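The Towel on the Worktop

Terry cloth has a poor reputation among people who write about kitchens. It holds crumbs, it holds water, and it looks temporary. It is also the cheapest work surface available, and in small rented kitchens it often stays down all day. This article looks at what a towel does when it is used as a worktop cover, where it performs well and where it fails.

Start with the surface underneath. Most rented kitchens have a short run of worktop, a good part of which is taken up by a microwave or a kettle. What remains has to serve as draining board, preparation area and landing place for shopping. These uses conflict. Draining needs a surface that takes up water or leads it away. Preparation needs one that can be wiped. Landing needs one that does not mind being knocked.

A bath towel handles the first and third of these and is poor at the second. Cotton loops take up water quickly and release it slowly, and the pile stops rigid plastic and glass from sliding. Bowls can be put down rim first without ringing. A can laid on its side on bare laminate will roll until something stops it; on a folded towel it generally stays put.

Weight matters more than size. Towels are sold by grams per square metre, and the thick ones sold for bathrooms dry too slowly to be left on a worktop. A thin, older towel is better. The Drurbridge housing co-operative, which lets 18 furnished rooms with shared kitchens, issues two thin towels per kitchen and changes them every Wednesday. Kai Rieger, who runs the stores there, tried microfibre mats first and dropped them. The mats dried faster but crept towards the sink whenever a pan was dragged across them.

Overhang is the other variable. A towel that drops over the front edge protects the edge itself, where the worktop finish usually fails first, and it gives the hands something to wipe on. It can also be pulled. The Drurbridge kitchens allow 12 centimetres of drop and no more. With heavy items standing at the back, the towel is held well enough for ordinary use, but nothing heavy should stand on the drop side of the fold.

Decoration is a practical question too. Printed cotton washes without trouble. Appliqué is less simple, as the stitched piece and the ground cloth may shrink at different rates, and the raised edge collects starch and sugar. A towel with flower or rabbit appliqués will do the job, but the motifs are best kept towards the wall or at the far corners, away from where bowls are set down.

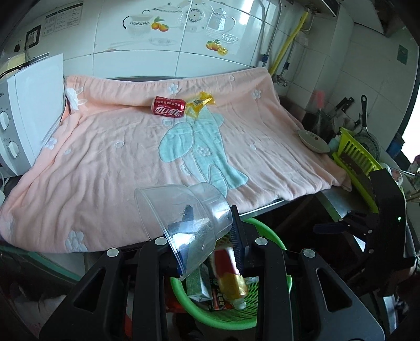
Kai Rieger disagrees on one point, and said so after reading a draft: the cloth matters less than what stands on the floor in front of it, and a kitchen with a good basket can manage with no towel at all. The basket takes whatever is passing through, the worktop stays clear, and there is less to soak up in the first place.

There is something in this. A round green plastic basket below the counter, holding toothpaste and a small juice box, is doing the work of a shelf. Goods that belong in another room wait there, off the wet surface. The open top allows items to be dropped in from above with one hand, and the whole load can be carried off in one trip. The drawback is position. A basket under the front edge is in the way of the feet and catches anything that falls.

Baskets differ in ways that show up only in use. The Varno has a rolled rim and can be gripped anywhere, but its base is solid and holds any water that gets in. The Brelov drains through a slotted base and leaves drips on the floor when lifted. The Fuchs has folding handles, and these are the part that breaks. For dry goods and packets the solid base is the better choice. For rinsed bowls, choose the slots and put a cloth underneath.

Sorting is the remaining task. Drinks cans and wrappers tend to settle at the back of the towel, where they are out of reach of the sleeve and are forgotten. Clear them before the towel is changed. A wrapper left in the folds goes through the machine and comes out in strips.

Wash at 60 degrees without softener, which coats the loops and reduces uptake. Shake the towel outdoors first. Dry it flat or over a rail and put it back with the other face up, so that the wear is shared. When water stands on the pile for more than a few seconds, the towel has finished as a worktop cover and can be cut up for floors.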